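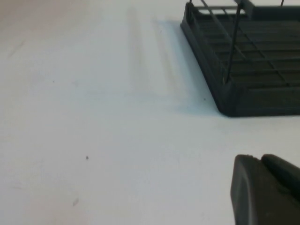 Findisow: your questions, my answers

I'm Subira Owino and I run the Findisow project, so most of the email about it lands with me. I kept writing the same replies over and over, and this page is those replies, tidied up a little. If yours isn't covered, write to me and I'll add it (eventually, June is always a mess).

What is Findisow, in one breath?

It's a way of teaching an arm to notice when it's about to grab the wrong thing or grab the right thing badly, using the wrist camera and nothing else. No overhead camera, no depth sensor, no force readings. The wrist view goes in, and out comes a motion plus a number for how much the arm trusts that motion. When the number drops, the arm backs up a little, looks again from a new angle and has another go at deciding.

Why only a wrist camera?

Cost was part of it! But I also like how the view gets better the closer you are to the thing you care about. The price is that you lose the big picture. Half the time the object you want is sitting in a corner of the view, or has slid out of it completely, and the policy has to remember where it went. We keep a short memory of past views for that. Seventeen views turned out to be plenty in our tests, and going longer mostly made training slower.

Why do you use a rack and paper? They seem so boring.

Ha, they're boring until you try them. A dark rack with slats and thin rods is horrible for a vision model. Everything in there is close to the same color, the rods cross over the slats, and the shadow next to the rim can look like more rack. Paper has the opposite trouble, white on a white table, with an edge that comes and goes depending on the light. Put the two together and you have very high contrast in one spot and next to none in another. I wanted a setup where a model couldn't get away with finding the one obvious edge and heading for it.

How many demonstrations did you collect?

110 for the main set, all done by hand, and I did more of them than my shoulder would have liked. Another 30 were kept back for testing and never went into training. I know that's small by today's standards. Part of what I wanted to find out was how far a small, careful set would take us.

And how far did it take you?

Further than I bet on, with holes. The look-again step helped most when the gripper was hiding part of its own target, and that happens constantly when the camera sits right behind the fingers.
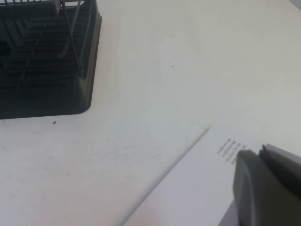

Printed pages are a good case of this. When a finger covers the end of a line of text, the older version of our model would sometimes shift its guess about where the page was, as if the sheet had shrunk. The new one mostly holds its guess and lowers its trust number, and then it moves back for a better look. I'd call that the main result, even though the chart everybody asks for is the one about grasp success.

Does it read the text?

No. It treats print as a pattern that helps it tell which way the page is turned. You could hand it a grocery list.

Do specks and smudges on the table throw it off?

They used to, a lot! We had a version that was very fond of small dark dots and would drift toward them for no good reason. I didn't want to fix that by scrubbing the table before every run, so we left the surface as it was and put random dots and gray smears into the training images. The drifting got much rarer. Faint marks close to the base of the rack are still the hardest kind, and I don't have a clean fix yet.

What are Niveo and Hullora?

Sorry, our naming is a jumble. Niveo is the part that handles pale things on pale surfaces, and Hullora is the memory. You can run Niveo without Hullora but you'll miss the memory as soon as something leaves the view. Shen is the little labeling tool we wrote for marking up the recordings. It's ugly and I love it.

Can I train it on my own arm?

Probably, if the camera is fixed to the wrist and doesn't wobble. Redo the camera setup first, even if it looks the same as ours. A small tilt makes the trust number useless and you won't get any error message about it.

When will it be ready for real use?

Someone asked me if I could promise it by 2035. I can't! Right now it's research code with rough corners, and I'd keep a hand near the stop button.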